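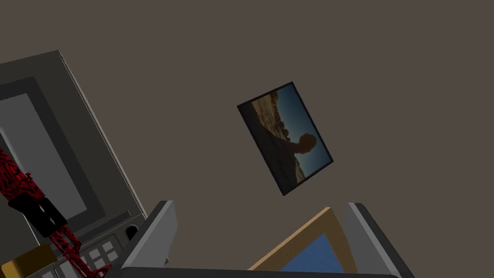 Wrist view, Toson scene. Wood-bordered picture frame between the gripper fingers, microwave at left.

Paltport tidy-up episodes

Simulated household episodes for a two-armed robot, put together in a shared workshop in Lombridge. The set goes with the Paltport build, a home-made mobile base with two arms and two-finger grippers. The hardware is still on the bench, so everything in this release is rendered.

Version date: 2023-03-05

What is in it

1,741 episodes in two rooms, Toson and Teshome. Each episode has a head view, one view per wrist, joint positions, gripper openings and a one-line task text. 511 episodes are in Teshome and the rest are in Toson. Episodes are cut at 300 steps.

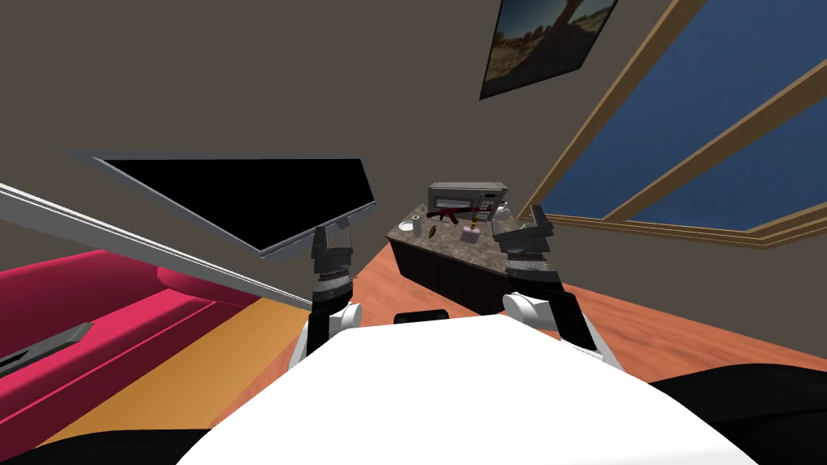 Head view, Toson scene. Flat black panel in the left gripper, right arm near the end of the counter.

Scene notes

Toson is a living room with a kitchen island. Objects come from free model packs and were placed by script, with no check on whether they belong in a kitchen. The island in the head view above has a microwave, a red and black rifle and a small white cup on it. If you need household items only, filter on the objects field in the episode file.

Surfaces are mostly flat shaded. Wall pictures carry photo textures, and a detector trained on real photos may fire on them.

Known problems

– Wrist views can be steeply tilted. They are stored as rendered, with no leveling.
– The head view includes the torso and shoulder joints. Mask them yourself if they get in the way.
– Large flat objects can hide much of the room from the head view.
– Episodes made in February used a lower finger friction. They are tagged old_grip, and we leave them out of our own training runs.
– Contact forces are logged but not tuned. Do not rely on them.

Splits

500 episodes are held out for testing, drawn from both rooms. The list is in splits/test.txt. Please keep it fixed so that numbers can be compared.

Not covered

No people, no pets, no liquids. Nothing here has been run on the real arms yet, and the joint limits in the config are looser than the ones we will use on the bench.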